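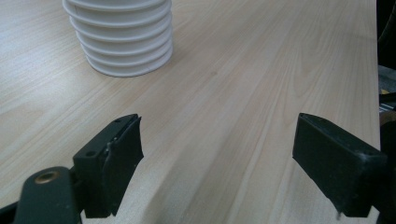
Progress Report No. 2, page 35

Work on the handling rules went better in February than the budget for biscuits would suggest. The Trudley draft is down from 200 clauses to something a person might read before lunch.

Pad wear is still the sore point. The old rule said to change gripper pads "when necessary," and every operator at Bevan had a private view of necessary. A pad with a frayed top edge now gets logged at the start of the shift and swapped at 2000 grips, frayed or not. Corkico asked for a higher limit. We asked for their data and are enjoying the quiet.

The clear-table rule stays: nothing between the fingers at startup, and stacked items kept well back from them. Lunent wants "well back" given in inches - a fair request, and one that has so far used up two meetings.

Branwen Hopkin will send the revised text with the next invoice. We would like the second payment released before then, if the order can be managed.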